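Keeping the kitchen table: notes for my talk on shared meals in small flats
Qianru Zheng, evening session, Numside community hall

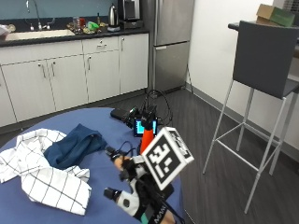

Good evening, and thank you for coming. I will speak slowly, and if a word comes out strange, please raise a hand. I have lived in Numside for seven years and I still say some words the way I first read them.

(Wait until the door is closed. Drink water.)

My subject tonight is eating together at home. I don't mean parties or holidays. I mean the plain evening meal, when people are tired and somebody has an email to answer. I want to speak about how this meal got lost in my own flat, and how we brought a part of it back. Only a part. I will come to that.

Slide 2. Where I grew up

In my parents' home in Ngau the table was in the middle of the only large room. It was used for everything. My mother cut cloth on it, my father repaired his radio on it, and I did my homework at one corner with my elbow in my sister's side. At six in the evening all of this had to disappear. My mother did not shout. She put the rice pot down in the middle, on top of whatever was there, and you had a very short time to save your papers.

(Pause here. People usually laugh. If they do not laugh, go on.)

I tell this story because I believed for many years that we ate together from love. Now I think we ate together because the rice was hot and there was one pot. The love came as well, but it came through the pot. When I moved here, I had a microwave and a fridge with three shelves, and my husband and I worked different hours. The food could wait for each person. So each person ate alone, standing up, and we did not notice when this began.

Slide 3. What was in the way

When our daughter was in her second year of school, her teacher asked the children to draw their family at dinner. She drew herself with a bowl and the cat. I was in the picture too, but in a different room, and she had drawn the wall very carefully.

I was upset for some days. Then I did what I do at work, which is to write down what happens before I try to change it. I kept a notebook next to the kettle. Each evening I wrote who ate, at what time and in what place. I wrote also what was lying on the table.

The last one was the surprise for me. On most evenings the table could not be used. There was post on it, and clean washing waiting to be folded, and a bag from the chemist. To eat together, one person had to clear the table first, and this person was always the one who was also cooking. So she did not do it. I say "she", and you can guess who I mean.

(Ask the room: who has a table at home that is full at this moment? Wait for hands. Do not put anybody on the spot.)

Slide 4. First attempt, which was bad

I made a timetable. It had colours. Dinner was at half past six and everybody had a job. I printed it and put it on the fridge.

I think you know already how this went. My husband's bus from Dravberg comes in at twenty to seven if the traffic is kind. So on the very first evening he was late to a meal which had been arranged to make him feel welcome. My daughter told him he had missed his job. He was hurt, and he ate quickly and went to wash the car.

The timetable stayed on the fridge until June because I was too proud to take it down.

Slide 5. Second attempt

My neighbour on the stairs is an older lady who raised four sons in the same size of flat. I asked her how she got them all to sit. She said she never asked them to sit. She put out bread and soup, and she sat down herself, and she stayed there a long time.

I liked this very much and I still think of it as the main point of my talk. One person sits and stays. The others come and go, but there is somebody to come to. When my husband arrives at ten to seven, I have finished my soup but I am still in my chair, and I have some tea. We are not eating at the same minute. But he does not eat alone.

(Slow down here. This is the part people ask about afterwards.)

There are some small things which helped us.

We eat one thing from one pot again. It may be soup, or noodles, or potatoes with egg. I stopped making a separate plate for my daughter with the onions taken out. She takes them out herself and puts them on the side of the bowl, and we do not discuss the onions.

The table has one box under it. At the time of cooking, everything on the table goes into the box, with no sorting. My mother's method, but with less soup on the homework. The box is ugly and I have made my peace with it.

Phones are allowed. I know that many speakers on this subject will say the opposite. In our house the rule against phones made two arguments every week, and the meal was finished before the argument was. Now my daughter sometimes shows us a video of a dog, and we all look at the dog together, and for me this is also a conversation.

Slide 6. About guests

A person at my last talk asked how to invite somebody when the home is small and not tidy. I did not answer well then, so I have prepared it better.

In my first years here I invited no one. I thought a guest must have a clean house, matching plates and three dishes at least. I was waiting for the day when I would have these things. In this time, a colleague from Prota, where I work in the accounts office, invited me to her home. She opened the door with a wet head and said the potatoes were late. I sat on a laundry basket turned upside down because one chair was broken. I peeled carrots. It was the first evening in this country when I did not feel like a visitor.

So my advice is to invite people early, before the food is ready, and give them something to do with their hands. A person who is peeling does not look at your floor.

(If time is short, skip slide 7 and go to questions.)

Slide 7. What does it cost?

I was asked by the organisers to say something about money, as many of us must be careful. I looked in my notebook for the first year. Before we began, we spent a good deal on single things: a sandwich at the station, a pizza for one, the small pots of pasta salad. In the year after, we spent 322 less on this kind of food. I don't promise you the same. We were perhaps very wasteful before. But I was glad to see it, and we used part of it to buy a second big pot, and the rest went on school shoes.

Slide 8. What did not work, and still does not

I would like to be fair, so here is the rest of the truth.

We manage this four evenings in a good week. In the weeks when the accounts must be closed, I come home late and my husband sits in the chair in my place. He is not a person who can sit without doing something, so he does the crossword, and my daughter says it is like eating in a library.

My daughter is now older and has her own opinions. Last winter she told me that she would like to eat in her room. I said yes, two evenings, and she may choose which. Some weeks she forgets to use them. I have not mentioned this to her and I ask you please not to either, if you meet her.

And the table is often full again. I don't believe any more that it will one day stay empty by itself. I only look at it at the time of cooking, and I take out the box.

Questions

(Possible questions, with short answers, so that I don't get lost.)

If they ask about shift work: choose the meal which is possible. A family in our building has breakfast together when the father comes home from nights. For him it is dinner.

If they ask about people who live alone: I have less experience, so say this openly. Mention the soup evening in this hall, and that the list for it is by the door. Bringing your own bowl helps with the washing up.

If they ask about small children who don't sit: ours did not sit either. We let her get down when she wanted, and she usually came back for the fruit.

If they ask for the soup recipe: carrots, one onion, red lentils, water, salt, a spoon of cumin. Cook until it is soft. Lemon at the end. I have copies in my bag, in two languages.

(Thank the hall for the tea. Remember to collect the extension cable, it is mine.)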